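The Case for the Single Good Chair

Opinion
Farzana Awan, Director of Residential Programs, Movura
Jul 9, 2024

Over the past year Movura has been asked on several occasions to provide guidance on the furnishing of shared lounges in supported and transitional housing. The requests generally arrive in the same form. A building manager has a room, a modest budget and a catalogue, and wishes to know how many seats can reasonably be placed in it. It is my view that the question is put the wrong way around, and that the sector would serve its residents better by buying fewer seats and choosing each one with greater care.

The prevailing practice is well known. Lounges are furnished with rows of lightweight stacking chairs, or with long vinyl settees placed against the walls. Both are defended on the grounds of capacity and cleaning. Neither defence is without merit. A lounge must accommodate a residents' meeting, and upholstery that cannot be cleaned will be discarded early at considerable expense. Yet the meeting occurs once a month at most, while the room stands open every day. We have been furnishing for the exception.

In June our program staff reviewed the lounges in 14 buildings operated by member organizations. Of these, only four contained an enclosed armchair of any kind, by which I mean a chair with a back and sides that support a person who intends to stay in it for an hour. In the remaining buildings residents had frequently carried chairs down from their own suites, or had ceased to use the lounge except to collect parcels.

The barrel-backed armchair deserves particular consideration. Its sides and back form one curve, so that the sitter is held a little apart from the room without being turned away from it. For a person who has recently moved into shared accommodation, that modest degree of enclosure has practical value. One can read or rest in company and remain at ease. A settee asks its occupant to negotiate with a neighbour. A stacking chair asks its occupant to leave.

Colleagues have raised three objections, and each merits a reply. The first is cost. At current prices a well-made armchair may equal the cost of several stacking chairs, and I do not dispute the figure. I would only observe that a chair in daily use for seven years represents better value than a set which spends that time in a cupboard. The second is hygiene. Woven covers require a cleaning schedule and a responsible person named on it, and organizations unwilling to provide both should not purchase them. The third is fairness, namely that one comfortable chair will be claimed by one confident resident. Anum Magsi, who coordinates our tenancy support work, has answered this more persuasively than I could. In her experience, residents dispute seating far less than staff expect, and where disputes do arise, a second chair placed at the other side of the room is usually sufficient.
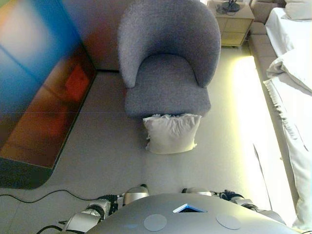
Colour is a secondary matter, although it consumes a surprising share of procurement meetings. A mid-grey fabric with a fine, speckled weave is an entirely respectable choice. It sits quietly on most floors and does not insist upon a particular wall colour. Where a room requires softness, it can be supplied by a pillow, and an off-white one with a little fraying at the corners is no less welcome for that. We have seen capable managers reject a serviceable pillow on the basis that it looked informal. A lounge ought to look informal.

Attention should also be paid to the space in front of the chair. Our draft guidance recommends a clearance of 80 centimetres, which allows a resident using a walker to approach and turn. Side tables, screens and planters are commonly introduced afterward and narrow that space by degrees. The clearance should be measured again at each annual inspection and recorded with the other results.

Movura does not propose to abolish the stacking chair. It should be retained in storage, in good repair, and brought out for meetings. What we ask is that member organizations set aside a portion of the next furnishing budget for seating in which a person might choose to spend an afternoon. Comments on the draft guidance are invited from building managers and residents alike, and may be submitted through the regional offices.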